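About Girkolance

Girkolance is a cookie and tea shop on Vergara Street. We sell packaged cookies, crackers, loose tea and a small range of jams, over the counter and by the box for offices. Zulema Echeverría and Samuele Leone opened the shop 19 years ago in what had been a shoe repair store, and the two of them still do the buying.

What we sell

Most of the shelves are given over to shortbread, oatcakes, ginger cookies and wafers. We keep 70 kinds in stock through the year and add a few more in the fall. Butter cookies sell best, plain ones ahead of anything with chocolate. Everything is sold in the maker's own packaging, unopened, with the ingredients and the date where you can read them. If a box has a crushed corner we mark it down and put it in the basket by the register.

We do not bake. People ask this most weeks. There is a good bakery, Puris, two doors down, and we send birthday cake orders to them.

The tea counter

Iara Garrido runs the tea counter. She weighs out black and green teas from the bins and will mix a small bag if you want to try something first. She also decides which tea goes with which cookie on the tasting table - vanilla shortbread usually gets a plain black tea, ginger gets something milder. The tasting table is out every afternoon except in July, when the front room gets too warm for butter.

Office and gift boxes

Peter Šťastný handles orders for offices, schools and waiting rooms. A standard office order is a mix of sweet and plain boxes, and you can swap any of them for something else at the same price. Gift boxes are packed to order in brown paper with tissue. Tell us about nut or dairy allergies when you order and Peter will check the labels before he packs. He needs two working days for a regular order and longer in December.

We deliver inside town only. For anything farther away we use Steltano, a local courier, and charge what they charge us.

Who works here

Zulema and Samuele own the shop. Iara and Peter are full time. Eamon Nic Aodha does the books, puts up the shelves and writes the price cards, including the ones with the handwriting customers complain about.

Visiting

The door on Vergara Street has one step. There is a ramp at the side entrance - ring the bell and someone will come around. Returns are fine on unopened boxes if you bring the receipt. Special requests can be left at the register or sent through the order form, and Samuele answers them himself.
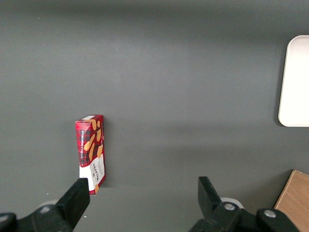
Prices on the website are updated when a new delivery comes in, so the card on the shelf is the one to go by. This page was last updated on 26 March 2026.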